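The Storkport ice storm was a winter weather disaster that struck the harbor town of Storkport on 8 January 2023. Freezing rain brought down power lines and left 1153 homes without heat.

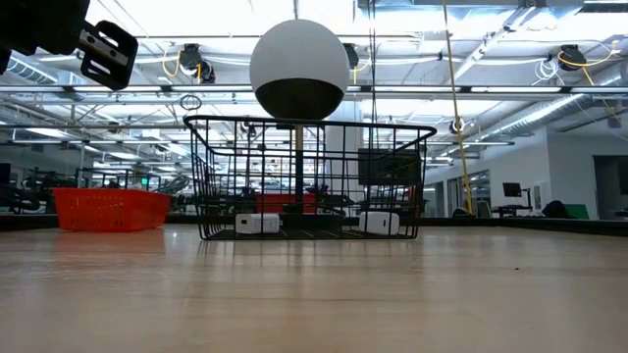 The Brina substation failed first, and the Fitstead line tripped soon after.
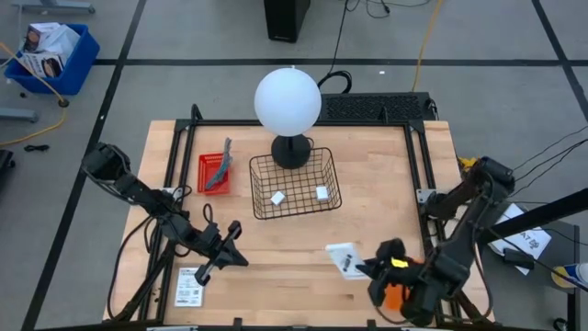 Tabletop with two robot arms

Repairs took 5 days. Warming centers held 67 people at their peak.

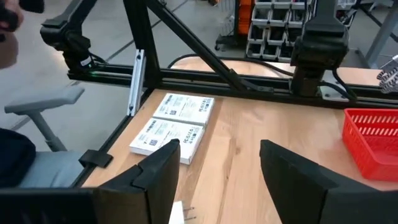

Aid was handed out street by street. Packages were logged by their printed labels and barcodes - white boxes like the two on the table carry both - and sorted by district.

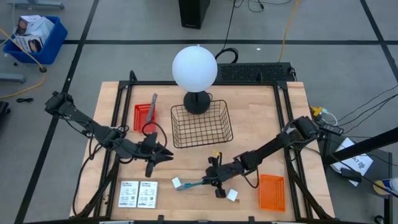 Baskets and globe lamp

A review in November called for buried cable along Laryea Road.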